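Skirkley Robotics Club forum: Cupboard task

ilona_m
Evening all! Bottle first for Billey's fingers, I think, with both doors open (my favourite bit).

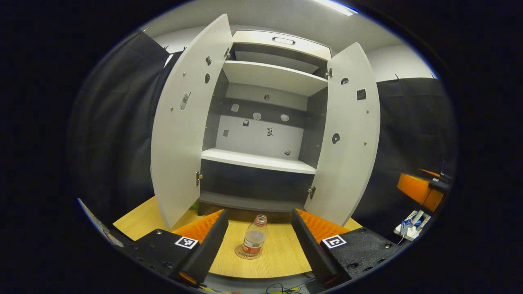
Do we need all 3,000 runs before November?
I-seul wants every one, so plan on the full 3,000.

pirvu7
Sorry to grumble, lovely people, but we've 2,047 and I'd sooner stop there and start training.

iseul_seol
I disagree, though kindly! Books are harder, so let's keep going.
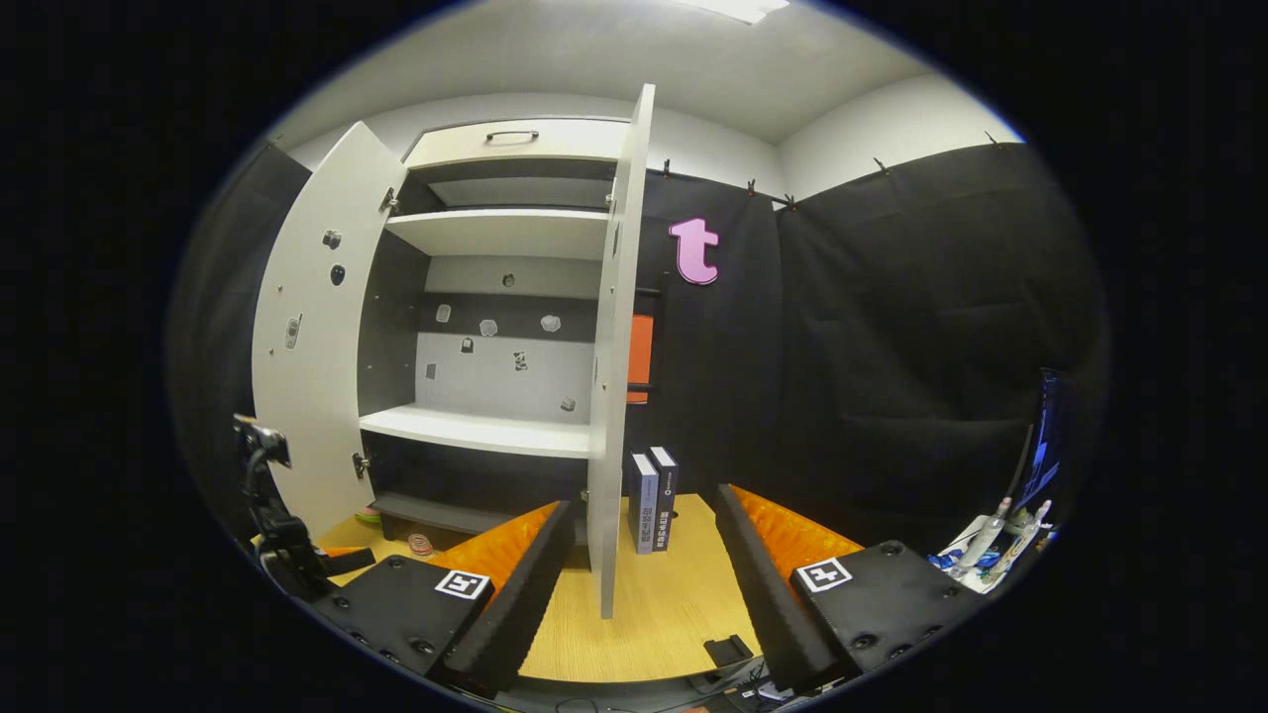 Two books by the right-hand door, cupboard open

ilona_m
Carrying on, then. I'll bring biscuits!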